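Hillik Tournament Chip Set and Table Clock, Model 100

Hillik / Card Room Supply / Tournament Equipment

Status: in stock
Revision: April 2020

The Model 100 is a chip set and clock package for bar leagues and small card rooms running no-limit hold'em tournaments on one or two tables. It replaces the Sonora set, which is no longer made. Sonora chips can be mixed with Model 100 chips in storage, but not in play. The edge spots are different and the diameters do not match closely enough for a shared rack.

Chips

The chips are a clay composite with a molded rim and an inlaid paper label under a matte coating. Values are printed on both faces. There is no currency symbol, so the set may be used in venues where cash play is not allowed. Chips are supplied in sleeves of 20. Each rack holds 100 chips in its channels and stacks with any other Hillik rack.

The matte coating is resistant to beer, soda and hand oils. Wipe with a damp cloth and mild dish soap. Do not soak. Water can enter at the edge of the label and lift it. Alcohol wipes will dull the printing over time and are not covered by the warranty.

Table clock

The Homeo clock is a separate unit with a display on each side, so that it can be read from both ends of the table. It shows the current blinds, the next blinds and the time left in the level. Structures are entered with the keypad or loaded from a memory card. The clock stores 9 structures. Antes are entered per level and may be left blank.

A tone sounds at the end of each level. Volume has 2 settings and cannot be turned off completely. The clock keeps its place through a power loss and restarts in pause mode. Press RUN to continue the level. 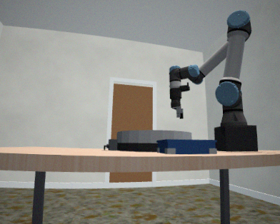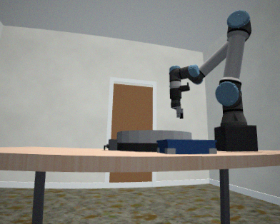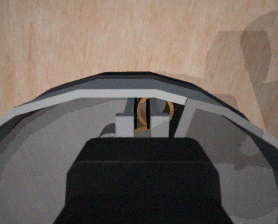 Chip values and coloring up

The standard breakdown is weighted toward the two lowest values. This suits a starting stack in which each player can post the first several levels of blinds without asking for change. Venues that start with deeper stacks should order the Chaturvedi breakdown, which moves part of the low-value stock into the middle values. The price is the same. State the breakdown on the order form, as sleeves cannot be exchanged once opened.

Low-value chips should be removed at a scheduled break. The clock can be set to display COLOR UP at any break in the structure. The prompt stays on until it is cleared by hand.

Included

Chips in the selected breakdown
Racks with lids
Homeo clock, power supply and memory card
Dealer button, small blind button and big blind button
Printed structure sheets, blank

Not included

Cards, table felt, cut cards and seat draw tags are sold separately. A second clock can be linked to the first by cable for rooms with more than one table. The cable is ordered under accessories.

Warranty and returns

The clock is covered for 2 years against defects in the display, keypad and power supply. Chips are covered against label separation under normal use. Unopened sets may be returned in the original carton. Custom label orders are final once the proof is approved.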